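# Open day at Landotura, July 6, 2023

I went because I am the kind of person who goes to these things, and because my lease is up in January and the flyer promised "city living without the compromises." I have lived in the city for a long time. I wanted to see which compromises they meant.

Landotura is the new building on the old freight yard, put up by Westerberg. It stands on the side of the tracks that used to have the tire shops. If you come by train, ignore the sign that says five minutes on foot. It might be five minutes once the footbridge opens, but the footbridge had a chain across it, and the way around goes past the bus depot and along a road with sidewalk on one side only, and then on the other.

They gave us name stickers and a tote bag. In the tote bag were a pen, a floor plan and a coupon for the coffee place on the ground floor, which is not open yet.

## The tour

The unit they want you to see is the one-bedroom, 456 square feet. Our guide said it "lives larger than that." I've heard this said about every small apartment I've ever been shown, and I asked what it meant. She said it was the sight lines. From the front door you can see straight through to the window, and I'll grant that the window is good. It's tall, it opens, and the light in the main room was nice even with the clouds.

The bedroom is a bedroom if your bed is a full. A queen would fit, but the closet door swings out, so you'd be getting dressed in installments. Somebody in our group asked whether the door could be swapped for a slider and was told to put it in the comments box.

Kitchens got the most time of anything. There is a lot of pride in the kitchens. The cooktops are the flat black glass kind, easy to wipe, and I have no quarrel with them apart from the way they show every fingerprint. My quarrel is with counter space. Once you've got a pot going and a cutting board down, where does the plate go? 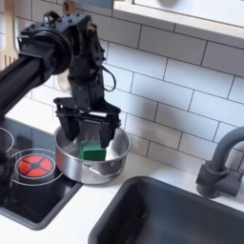
I asked about ventilation too. The answer was a recirculating hood with a filter, so the smell of your onions goes up, has a look around and comes back down. The filter is changed by the tenant and bought from the building. I wrote that down.

Everything is white and pale wood, as everything has been for years now. I don't hate it. Tile behind the counter is better than painted drywall, and I say that as someone who has scrubbed tomato sauce off painted drywall. But grout is grout. Ask me again after two winters of frying. 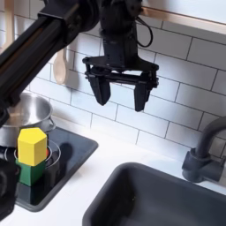
*White subway tile, gray grout, wooden spoon on the wall.*

Storage was where I started losing patience. The floor plan shows a box marked "flex," and the flex turned out to hold the water heater. There is room beside it for a broom. For anything bigger you can rent a cage in the basement at 42 dollars a month, and there are 30 cages. I asked how many apartments the building has and was told the final number depended on phase two. The building is standing there. You could go down the hall and read the doors.

## The app

Laundry, packages, guest parking and the front door all run through an app called Flultar. You can get a plastic key fob if you don't want it on your phone, but the fob only does the front door. For the laundry you need the app. I asked what happens when a phone dies and was told there are charging points in the laundry room. The laundry room is locked. You open it with the app.

I'm sure they'll sort this out. I would like them to sort it out before January.

## The roof

The roof terrace is called Stelarar, with its own logo on the elevator button. It has planters, two long tables and a view over the tracks to the water tower. I liked it more than I wanted to. The wind was strong enough that people were holding their paper plates down with a thumb, and the grasses in the planters were lying flat, but on a calm evening I can see it being the best part of the place.

It can be booked for private events, which means it can also be closed for them. The guide didn't have the rules for that yet.

## Would I live there?

The windows are good. The walls between units seemed solid: I knocked, and I stood in the bathroom while a group talked next door and heard only a murmur. Water pressure was fine at the sink. I wasn't allowed to try the shower.

Rent was "to be announced," and I can't judge a place without the rent. I left my email address on the form but didn't check the box for priority booking, because that one asks for a deposit.

If you're going to the next open day, bring a tape measure. Take the bus instead of the train; it stops right across from the entrance. There's a decent sandwich counter next to the depot, cash only.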